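Ticket 723: Reported gain from wrist-view pretraining does not hold on our split
Project: Stundari
Component: evaluation / handheld gripper data
Opened by: Deming Bai
Assigned to: Cuiping Peng
Priority: Medium
Status: Open, waiting on rerun

Summary

The Stundari draft says that a policy trained on handheld gripper demonstrations, and then tuned on a small set of arm demonstrations, beats a policy trained on arm demonstrations alone. I can reproduce the headline number. I can't reproduce the claim. When I hold out whole rooms instead of single episodes, most of the gain goes away, and on one task it flips sign. I'd like this sorted out before the results table gets pasted into anything else.

Steps to reproduce

1. Check out the Grernik evaluation branch. Main still has the old gripper width scaling, so don't use it.
2. Train the baseline with the default config and the seed from the draft.
3. Train the handheld version with the same config plus the pretraining stage.
4. Evaluate both with split_by_episode. The handheld version wins, as written.
5. Evaluate both again with split_by_room. Look at pick and handover.

Expected: the gap gets smaller but keeps its direction.
Seen: the gap on pick is inside the spread between seeds. On handover the baseline is ahead.

Comment, Cuiping Peng

Thanks for the steps. I ran 1 through 4 and got the same as you. Before I do step 5, which rooms did you hold out? The Song room has a different table height, and we already know the policy doesn't like that. If that's your whole held-out set then you're measuring table height.

Comment, Deming Bai

Song and Jalmont together. I tried each one alone too. Jalmont has the same table height as the training rooms and the gap still closes, so I don't buy the table explanation for more than part of it.

What I suspect is that the encoder is learning the room. The lens on the handheld rig is very wide, so the gripper takes up the bottom of the view and nearly everything else is ceiling, walls and people. If the same room turns up in both train and test, the policy can use the lights to work out where it is over the table. That would look exactly like a good result.

Comment, Cuiping Peng

Plausible, but that's a story so far. Can you show it? Mask the top of the view and see what moves. If you're right, the handheld model should get worse on the episode split and stay put on the room split.

Comment, Deming Bai

Did it. I blacked out everything above the gripper tips at test time only.

Episode split: handheld model drops a lot, baseline drops a little.
Room split: both drop a little.

That's the pattern you asked for. I'm still not calling it proof. Masking at test time hands the network an input it never saw in training, and a model can fall over for that reason alone. The fair version is to train with the mask on as well. I've queued that.

Comment, Cuiping Peng

Agreed on training with the mask. Two other things to rule out while the queue is busy.

First, the pose labels. The handheld poses come from visual tracking and the arm poses come from encoders. If tracking drifts more in some rooms, a room split will punish the handheld data for a reason that has nothing to do with the encoder.

Second, duplicates. The export script used to write an episode twice if the operator pressed stop and then start too quickly. With a random episode split, one copy can land in train and the other in test.

Comment, Deming Bai

Checked duplicates. There are 33 pairs in the handheld set. Removing them and rerunning the episode split takes off a small part of the gain. It's a real bug and I've opened ticket 217 for the export script, but it can't explain the whole thing.

Tracking is harder. There's no ground truth for the handheld poses outside the calibration takes. I can compare the start and end pose on episodes where the operator goes back to the dock, and on those the error looks alike in all rooms. Those are also short, easy episodes, so they're the ones where I'd expect tracking to behave. I wouldn't lean on it.

Comment, Cuiping Peng

Then please write it up that way. "No drift found in the episodes we could check" is fine. "Tracking is not the cause" isn't.

I'm also uneasy about the word "generalizes" in the abstract. The draft says the handheld set has over 1,000 episodes, and people will read that as variety. Most of it comes from a handful of rooms with the same fixtures in the same places. Episode count tells you how long somebody held the gripper.

Comment, Deming Bai

Fair. I'd change the sentence to say how many rooms there are and drop "generalizes" until we've got the room split with error bars.

Adding a wrist-camera view for the masking discussion. The mask line I used sits just above the jaw rims. 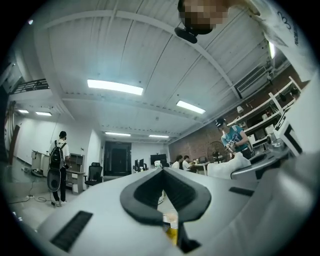

Would cropping the view to the gripper and table fix the problem?

It would remove one shortcut and might cost accuracy, because the policy also uses the wider view to find objects before it reaches for them. Train one model cropped and one uncropped, test both on rooms neither has seen, and compare them there.

Comment, Cuiping Peng

One more objection, and it cuts against your side this time. Your room split has less training data than the episode split, since you're pulling out two full rooms. Part of the drop could be plain data loss. Did you match the sizes?

Comment, Deming Bai

No, I didn't, and I should have. I'll subsample the episode split to the same number of training episodes and run it on the same seeds. If the gain vanishes there too, I'll withdraw the room explanation and we can argue about sample size instead.

Comment, Cuiping Peng

OK. Until both jobs finish, here's what I think we can defend:

- The draft number reproduces on the draft split.
- The draft split shares rooms between train and test, and had duplicate episodes in it.
- The gain shrinks when rooms are held out. Cause not settled.

I don't want a fourth line yet.

Comment, Deming Bai

Fine with all three. For the log, the runs still open are:

mask_train_all_seeds: queued behind the Grernik jobs
episode_split_size_matched: running
episode_split_dedup, remaining seeds: running

The first size-matched seed came back with the gain mostly intact, which points away from data loss. It's one seed. Please don't put it in the slides.

Status change, December 24, 2025: Open to Waiting. Results table in the draft marked "do not cite" by Cuiping Peng. Next check when mask_train_all_seeds finishes. If it's still in the queue in March, close this and reopen it against the new encoder.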